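Section 4: Setting Up Roadside Alerts on Your Varela Dash Unit

Now that your Varela is mounted and charged, let's get it to warn you when there's a stopped vehicle or a road crew up ahead. It takes a few minutes, so please do all of it while you're parked, with the engine off and the parking brake on.

1. Press and hold the side button until the light turns green, then let go.

2. Open Settings, tap Alerts, and choose Roadside. If you don't see Roadside in the list, your unit needs the April update (Section 2 walks you through it).

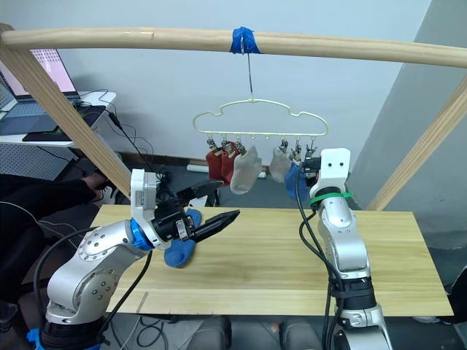
3. Pick your warning distance. The unit comes set to 1,000 feet, and we'd leave it there if you do a lot of highway driving. For town streets, 700 feet is plenty, and you won't be chimed at on every block!

4. Choose a voice. Adia is the calm one and Erkuletti is a good bit louder, which our tester Crisóforo Bermúdez swears by in his old diesel pickup.

Note: The voice and the chime have separate volume settings, so turning down one leaves the other right where it was. 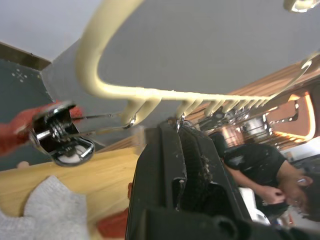
Chrome clip on the cream-colored rack.

5. Tap Test Alert. You should hear the chime first and then the voice. If you only get the chime, go back to step 4 and pick your voice again.

6. Tap Save, and wait for the screen to go back to the map before you unplug anything.

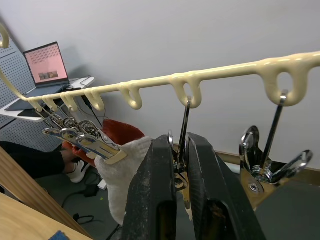

Caution: Alerts are a helper and can miss things, especially a car that has only just pulled over. Keep watching the road, slow down for flashing lights, and change lanes when the law calls for it and it's safe to do so.

Note: The unit keeps your alert history for 90 days. To clear it sooner, open Settings, tap History, and choose Erase All.

Section revised Jul 28, 2025, by Marwa Bouzid.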